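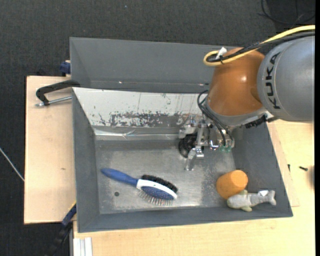
Gray bin on the tabletop, KUKA arm reaching in

Ticket 2455: Duplicate issue entries after Skollia import
Product: Prumier catalog, comics module
Reported by: Elif Naz Sarıgül
Status: Resolved

Symptom: Crossover stories that run across two titles show the middle chapter twice in reading order. First seen on the Rastitz vampire arc, part 2 of 4. Cover date (April) and writer credits match on both records. Inker credit is blank on one.

Checked: Cleared the cache and rebuilt the index. No change. Exported the arc to CSV and found two story IDs for the same issue, one under each series title.

Cause: The import reads "continued from" and "continued in" notes as separate stories when the series title changes between chapters.

Fix: Merged the IDs by hand, kept the record with the full credits, and turned off "Split by series" in the Gatchalian import profile. Reimported the arc. Reading order is correct.

Open: Letters page notes from the deleted record were not carried over. Reporter will reenter them.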